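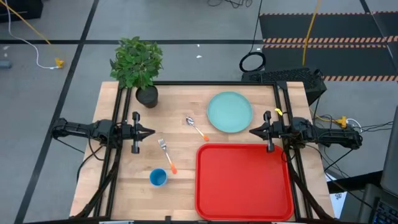

Butcher block table, ok to set plates and cups straight on it or do I need a tray every meal?

Just got a butcher block top, oiled it once so far. Plates and silverware can go right on it, or does everything have to sit on a tray? Kids eat at it too so cups get moved around alot.
Mahlet Tefera

Plates and forks are fine right on the wood. It's the water that gets you. Wet cup bottoms, a plant pot with no saucer, a spoon left in a puddle of soup. Wipe it up when you see it and you're good. We use a tray for the drinks and serving stuff only, one with a rim so spills stay put. Plates go on bare wood, been doing that for years.

Oil again once it looks dry. Mineral oil, food grade - leave it 15 minutes, wipe off the extra. First few months you'll do it more often. Rings come out with fine sandpaper, go with the grain, then oil that spot.

Check the bottom of your plates too. Some stoneware has a rough foot ring and it'll scratch if the kids drag it.
Edeltraud Wieser

Tray every time for us. Paid 435 for the top and I'm not sanding it. Felt dots under the plant pot, 40 in a pack, cheap. Don't leave a plastic tray on there wet overnight tho, water gets traped under it and you get a big dark patch. Ask me how I know
brudach_kitchen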